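# Chapter 5: Books in a Series

Readers often meet a series out of order. A library has the third volume on the shelf and the first is checked out, or a relative gives the second as a gift. This chapter looks at how novels that share a setting or a set of characters are built, and at what changes when they are read in a different order from the one in which they were published.

Our main text is the Tilwood sequence, five novels set in the same mill town. Students should have read at least the first, *The Weir at Tilwood*, before starting Section 5.2. The page references are to the Gronmont paperback edition, in which that novel runs to 110 short chapters. Readers using the older Stolletti edition will find the same text divided into three parts, with the chapters numbered from one again in each part.

## 5.1 Series and sequence

The two words are used loosely in reviews and on book jackets. In this chapter they have separate meanings. A **series** is a group of novels with a common setting or central figure, each of which tells a complete story. A **sequence** tells one long story across several volumes, and the end of one volume leaves matters open for the next.

Many works fall between the two. In the Tilwood books, the dispute over the mill lease is settled at the end of the first volume, and a reader could stop there. The Kalniņš family, who appear in only a few chapters of that volume, become the center of the second, and their debts are not paid until the fifth.

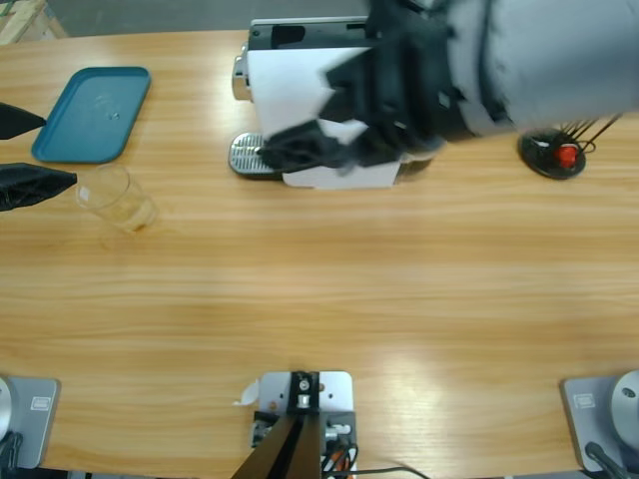
A writer who expects some readers to start in the middle has to decide how much to repeat. The usual method is the recap, a short passage that gives earlier events to a new reader. Recaps can be placed in the narrator's voice, in conversation, or in a letter. The second Tilwood novel uses a letter of 600 words, read aloud at breakfast, and the family interrupts it several times to disagree with what it says.

Compare this with the fourth novel, where the narrator lists past events in a single paragraph and moves on. Some readers find the list cold. Others prefer it, having read three volumes already and not wanting the lease explained again.

### Before you read

Keep a page in your notebook for each of the following, and add to it as you go through the chapter:

- characters who appear in more than one volume
- events that are told twice, with the page number of each telling
- places where the narrator assumes you know something

Section 5.2 begins with the breakfast letter, printed in full with line numbers.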